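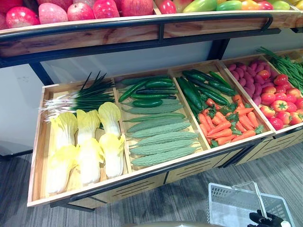
Questions I keep getting about the move and the old van

Are you still driving the van?

Yes! The Huerta is still going, rust and all. We brought it with us to Temcombe with 500 things rattling in the back and it only stalled twice, both times at the same stoplight. I've had it up to 234 thousand miles and I'm not giving up on it now.

What was that awful noise you wrote about in March?

A heat shield. I'd convinced myself it was the transmission and lay awake over it for a week. The shop in Prarnow tightened one clamp and sent me home (I felt about two inches tall).

How much did the brakes cost in the end?

$674, with the rear drums. I'd been quoted more closer to home, so the drive over to Prarnow was worth it, even if I did spend the whole trip down the hill in second gear with my shoulders up around my ears.

Do you do any of the work yourself?

Oil, wipers, bulbs, air filter. I tried the spare tire carrier once and ended up with the bolt snapped off in my hand, so now I leave anything rusty alone. My husband says he could do the belts. He has been saying this since we bought it.

How often do you change the oil?

Every 3,000 miles. Yes, I know, people write to tell me that's too often! It's an old engine and it drips, so I'd be topping it up anyway.

Where did the name Javon come from?

It was on a sticker in the back window when we got it. We never found out what it meant, we couldn't scrape it off, and by the end of the first month we were all saying "is Javon locked?" without thinking.

Can I buy it from you?

Three of you have asked now, and no. Ask me again after the next inspection, when I may be in a different mood.

Why don't you answer comments right away?

I mostly catch up on Friday, after the kids are in bed. If yours has been sitting there longer than that, send it again, because the spam filter eats a few.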